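Sobre nós

A Stoltard é uma escola de costura e trabalhos em tecido, com sede em Plesbridge. Ensinamos adultos que nunca pegaram numa agulha e também pessoas que já cosem em casa e querem aprender a fazer as coisas com mais método. As aulas são dadas em português, em grupos pequenos, e cada aluno trabalha no seu próprio projeto desde a primeira semana.

Como começámos

A escola foi fundada por Zuleica Falcão, modelista de formação, que durante muitos anos preparou moldes para uma fábrica de casacos em Brendton. Quando a fábrica fechou, ela ficou com três máquinas industriais e uma mesa de corte muito comprida, e alugou uma sala no primeiro andar da rua Fodor para as guardar. As primeiras alunas foram vizinhas que queriam subir bainhas e trocar fechos. Depois vieram os filhos delas, e a sala ficou pequena.

No dia 16 de maio de 2022 mudámos para as instalações atuais, na mesma rua, com duas salas de aula e um armazém de tecidos. Mantivemos a mesa de corte — foi preciso desmontá-la para passar na escada — e ela continua a ser o lugar onde se fazem todos os moldes da escola.

O que ensinamos

O curso de iniciação cobre a costura à mão, o uso da máquina e a leitura de moldes. No fim, cada aluno tem uma saia ou uma camisa simples, à sua medida. O curso seguinte trata de forros, golas e bolsos, e pede um pouco mais de paciência.

Temos também uma oficina dedicada ao feltro, que muitos alunos escolhem antes do vestuário. O feltro não desfia, aceita bem o ponto à mão e perdoa os erros de quem começa. Trabalhamos com peças pequenas, bonecos, estojos e capas de livro, e explicamos como escolher a espessura e a linha.

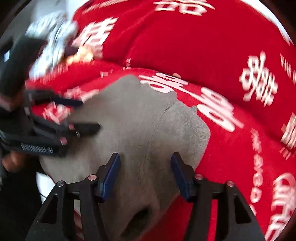

É preciso ter máquina de costura em casa?
Os alunos usam as máquinas da escola durante as aulas, e podem marcar horas de prática fora do horário do curso sem pagar mais por isso.

O armazém

Guardamos nas nossas prateleiras quase 4.000 retalhos, separados por fibra e por peso. Vêm de ateliês que encerraram, de sobras de alfaiates e de pessoas que nos escrevem quando esvaziam a casa de uma avó. Os alunos compram ao peso, por um preço que cobre a lavagem e a arrumação. Não aceitamos tecidos com manchas de óleo nem peles.

A nossa maneira de trabalhar

Preferimos avançar devagar. Uma costura mal feita desmancha-se e faz-se outra vez, e a professora senta-se ao lado do aluno até ele entender de onde veio o erro. Não damos notas. Quem falta a uma aula pode recuperá-la com outro grupo, desde que avise na véspera.

Visitas e inscrições

A secretaria está aberta à tarde, e quem quiser pode assistir a uma aula antes de se inscrever. O próximo curso de iniciação tem ainda dois lugares livres. Pedimos apenas que toque à campainha de baixo — a de cima é do dentista.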